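Comparative Politics, Week 10 -- Why governments sign deals they might walk away from
Notes by Ulla Hirvonen, posted 08/11/2019

Hi all. A few of you missed the lecture because of the train strike, so I've typed this up more fully than I usually would. It still isn't a replacement for the reading, and the last part is mostly me thinking out loud.

We ended last week on the question of why a government would sign a treaty when there's no world police force to make anyone keep it. I put two answers on the board. One says treaties mostly write down what the parties were going to do anyway. The other says that signing changes things at home: it creates an office with a budget, a minister who has staked her name on it, and a bunch of companies that have bought equipment on the assumption the rules will hold. I lean toward the second, as you've probably noticed by now!

To get away from real cases (where half of you already have a side, and fair enough) we used my two made-for-the-classroom countries, Ernon and Rultent. Ernon is big, sits upstream, and has the dams. Rultent is small, sits downstream, and has the port. They share the Akpan River and they've signed a water and transit treaty. Ernon promises a minimum flow in the dry months, and Rultent lets Ernon's freight through the port without duty. The treaty has 29 articles, and the one you need is the exit clause. Either side can leave with 21 days' notice.

Somebody asked if that was a typo. No! Short notice is the whole point of the exercise. If leaving takes two years, a threat to leave is a slow, dull thing and there's time for everyone to calm down. If leaving takes three weeks, the threat is live every single time a leader stands in front of a microphone.

Now bring in the audience. When Ernon's president says on television that she'll pull out unless the port fees are dropped, she is talking to at least two groups, her own voters and the other government. The voters hear strength. The other government has to work out if she means it. The textbook name for what makes the threat believable is "audience costs" -- the price a leader pays at home for making a threat and then backing down. Write that one down, please, it will come back in February when we do sanctions.

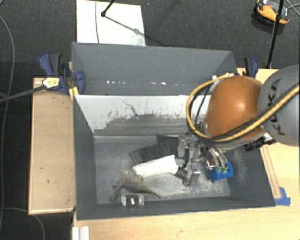 So how big are these costs? It depends a lot on who is listening. In a place with a free press and an election coming up, backing down gets noticed and replayed. Where the leader controls most of the news, she can back down on a Tuesday and call it a victory by dinnertime. You might think that makes the second kind of leader stronger in talks, and in one way it does, since she's freer to move. But the other side knows she's free to move, so her threats are worth less. I love this part of the theory and I also think it's a little too neat. Leaders without much of a free press still have generals, party bosses and rich friends, and those people can be a much scarier audience than voters.

Then we did the vote. Rultent's parliament passed a resolution, 89 in favor, asking its government to "suspend" the transit half of the treaty. The resolution wasn't binding. I asked why Ernon reacted as if it were, and the best answer came from the back row: a resolution tells you where the next government might be headed, and it makes it harder for the current one to offer anything nice. I'd add that being offended is useful. If you can show you were insulted, you get to ask for something in return.

A word on "suspend," because it confused nearly everyone in the short papers. Suspending is a pause. The treaty still exists, the offices stay open, and the parties can start up again without signing anything new. Terminating means it's dead and you go back to zero. Politicians mix up the two in speeches, sometimes on purpose, so when you read a news story find the verb and then go check what the document says.

For next week:

Read chapter 2 of the course book, and skim the section on linkage (tying one issue to another, like water to port fees).

Bring one page on this: Clernance, a small neighbor with no river and no port, offers to mediate. What does it get out of that? Please don't write "prestige" and stop there. Prestige with whom, and what can it be spent on?

If you're playing Rultent in the simulation, meet before class and pick a lead speaker. Ernon's team has already done so, and they're very pleased with themselves.

Office hours are the usual time, same room. Come by even if you just want to argue about the audience costs bit.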